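Call for playtesters: Galtar handheld, second round

Posted 07/06/2020

Flerkine is looking for people to test Galtar, a handheld console for old cartridge games. The first round covered the screen and the battery. The second round covers the buttons, the menus and the save system, and for that we need people who will sit down and play for long stretches and then write down what went wrong.

You do not need to work in games. You do not need to be good at games either. In the first round some of our most useful reports came from people who got stuck on the first level and stayed there.

What Galtar is

Galtar is a small console with a built-in screen. It has a directional pad, four face buttons, two shoulder buttons and a headphone jack. It comes with a set of games already loaded and also reads cartridges through an adapter that clips to the back. It does not connect to the internet. Updates go on with a memory card, and testers will be asked to do this themselves at least twice during the round.

The games on the test units are all by Kahraman, a studio that made platform and puzzle games for home computers and has let us use its back catalog. One of them, Bisivis, has never been sold outside its home market. Birsen Gökçe did the English text for it and would like to know where the wording is confusing, so please report that along with everything else.

Who we are looking for

Adults 18 or over who live in the United States or Canada and can receive a package that needs a signature. We want a mix of people who grew up with this kind of game and people who did not.

We would especially like to hear from:

Left-handed players
People with small hands, or with large ones
People who have pain or stiffness in their hands or wrists
People who wear reading glasses
Anyone who plays mostly on a bus or train

If you took part in the first round you are welcome to apply again, but new applicants will be placed first. Employees of Flerkine or Kahraman and their families cannot take part.

What you will do

The round runs for five weeks. You will be sent one console, one adapter, two cartridges and a charging cable. Each week you get a short list of things to try, and the rest of the time you play whatever you like. Plan on an hour a day. Missing a day is fine. Missing a week without telling us is a problem, as we would have to ask for the unit back and pass it to somebody on the waiting list.

At the end of each week you fill in a form. It asks what you played, for how long, what you noticed about the controls, and whether a save file was lost or damaged. There is a large box at the bottom for anything else. Write in that box as you would talk. We can sort out spelling.

There is one video call near the end of the round, with Wilma Innes and one other person from the design team. It lasts half an hour. You can keep your camera off if you prefer, though it helps if we can see how you hold the console.
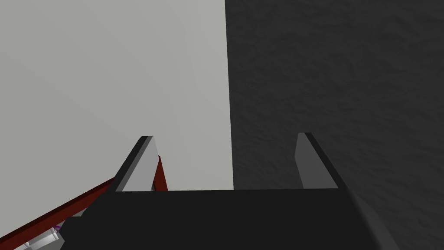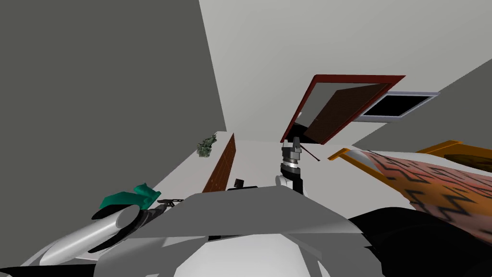
What we need to find out

The directional pad is the main thing. The first version was too stiff on the diagonals, and people were rolling their thumbs off the edge of it. We have made two new versions, one with a raised center and one with a dished center. You will be sent one or the other and we will not tell you how the other one feels. Please don't compare notes with other testers until the round is over.

The save system is next. Galtar lets you stop a game at any point and come back to it later. This worked in our own tests and then failed for several testers in the first round, mostly when the battery ran down during a save. Muammer Ekinci has rewritten that part. We would like you to let the battery run flat on purpose a few times and tell us what you find when you charge it and turn it back on.

Last are the menus. The type was too small. It is larger now, but some game titles no longer fit on one line and the list scrolls in a way that not everybody in the office likes. Tell us if you lose your place in it.

What you get

Testers who turn in all their weekly forms and join the call will receive a finished Galtar when it goes on sale, with the full set of Kahraman games and their name in the credits screen if they want it there. There is no cash payment. We pay shipping both ways for the test unit, which has to come back to us at the end of the round, along with the adapter and both cartridges.

If the test unit breaks while you are using it normally, tell us and we will send a replacement if we have one left. You will not be charged. Please do not open the case, even if something is rattling. We want to see it as it is.

There are 77 test units. A few of these are held back as spares, so there will be slightly fewer places than that.

Confidentiality

You will be asked to sign a short agreement before we ship. It says that you will not post pictures, video or sound from the test unit, and that you will not lend it to anyone outside your household. You may say that you are a tester. You may let people in your home play it, and if they have opinions, put those in the form too — just say who is talking.

How to apply

Fill in the application form on our website. It asks for your name, age, state or province, which hand you write with, and what you have played in the past year, if anything. "Nothing" is an acceptable answer. Put reference 3310 in the subject box so that the form goes to the testing team and not to general support.

Perihan Türkmen reads the applications. She will write to everyone who is offered a place, and to everyone on the waiting list. If you need the forms in large type, or would like to give your weekly reports by phone, say so when you apply and she will set it up.

Questions about the agreement or about shipping go to Gülizar Akyol through the contact page. Please don't send questions through the order desk. They do not have any information about the test round and can only forward your message.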